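Chapter 6
What Is It Worth? Price, Value, and the Stories Sellers Tell

Every introductory course in consumer economics has a week on value, and in most of them the week goes badly. Students come in believing that a thing has a price because it has a value, and that the value is somewhere inside the thing, like the stone in a peach. They leave having learned a few terms and still believing it. This chapter tries to do some damage to the idea. It won't give you a better one that works in every case, and you should be suspicious of any chapter that claims to.

Start with a shop. Kirsty Catterall sold beads, cord, clasps, and finished jewelry in a small town for most of her working life, and she kept her sales books. They are dull reading, and they are the best source we have for this chapter. Her books show 2,651 sales of finished bracelets. Most of them were made from the same handful of materials and strung in the same way. The prices were nowhere near the same.

When economists explain a spread like that, they reach for quality. The dearer bracelet must have been better made, or made from better stuff. Catterall's books let us check, and the explanation doesn't do well. She wrote down what she paid for every string of beads. Bracelets that cost her nearly the same to make sold at prices that differed by a factor of three. Some of the dearest were among the cheapest to produce. If quality was doing the work, it was a kind of quality that left no mark on her costs.

The next explanation is taste. People like different things, and they'll pay more for what they like. This is true, and it's also close to empty. If I say you paid more because you liked it more, and my only evidence that you liked it more is that you paid more, I haven't told you anything. A good part of what gets written about consumer preference has this shape. Learn to spot it early.

So what did change from one sale to the next? Catterall had an opinion, and her opinion was the package. A bracelet lying loose in a dish by the register sold for one price. The same kind of bracelet in a box with a lid sold for more, and buyers argued about it less. She charged for the box, of course, but the markup was well beyond what the box had cost her.

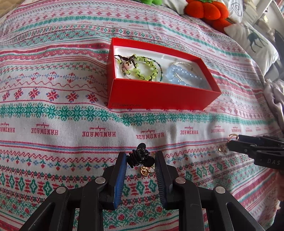
Before you accept her account, notice how weak it is as evidence. She didn't pick bracelets at random to go into boxes. She boxed the ones she thought would sell as gifts, and she boxed more of them in December, when people spend freely on almost anything. A gift buyer is also a different sort of buyer. He may be in a hurry, he may know nothing about beads, and he isn't going to wear what he buys. Any of these could raise the price he'll put up with, and none of them has much to do with cardboard.

Economists call this a selection problem, and you'll meet it again in Chapter 9. For now, the plain version is enough. When two groups of goods sell at different prices, ask how the goods got into their groups. If the seller put them there, you're looking at the seller's guesses as well as the buyers' behavior, and you can't easily pull the two apart.

Benoît Leclerc and Larysa Nazarenko tried. They persuaded the owners of a market hall called Koivisto to let them run a stall, and they sold inexpensive craft goods from it, with the packaging decided by a coin toss each morning. Over the full run they logged 3,090 visits to the stall. Packaged goods did sell for more. The gap was a good deal smaller than the one in Catterall's books, and for goods that buyers said were for themselves it nearly disappeared.

That is a useful result, and it has been badly overused. You'll find it quoted in marketing handbooks as proof that "presentation creates value." The study shows no such thing. It shows that some buyers, in one hall, paid somewhat more for a boxed item when they meant to give it away. The authors were careful to say so. The handbooks leave that paragraph out.

It's worth asking who gains from the looser claim. Kedance, a firm that designs retail packaging, has cited the Koivisto stall in its sales brochures for years. Irenero, which trains shop staff, tells its clients that a customer "buys the opening of the box." Perhaps. But a packaging company that believes in packaging isn't a neutral witness, and neither is a training firm whose product is confidence. Fabrice Riviere, who taught this course before me, used to make students write the name of the paying party at the top of every source they handed in. I've kept the rule.

None of this means that buyers are fools, which is the other lesson people like to draw. A person who pays extra for a gift box may be getting just what he wants. He's saved a trip to buy wrapping paper. He's spared himself the small embarrassment of handing over something in a paper bag. These are real services and they can fairly carry a price. The sloppy move is to go from "the price was higher than the cost of materials" to "the buyer was tricked." Nearly every price is higher than the cost of materials, including the price of this book.

We'll need three terms to go further. The cost of a good is what the seller gave up to have it on the shelf. The price is what changed hands. The reservation price is the most a particular buyer would have paid before walking away. The first can usually be found in somebody's records. The second is printed on the receipt. The third can't be observed directly, and you should read with care any chart that claims to show it.

Section 6.1 takes up the reservation price and the methods used to estimate it, along with the reasons most of them give answers that are too high. Section 6.2 returns to gifts. Section 6.3 looks at Jarkano, an auction site that published its full bidding records, and at the quarrel between Sylvain Leclerc and his critics over what those records show. Read the critics first.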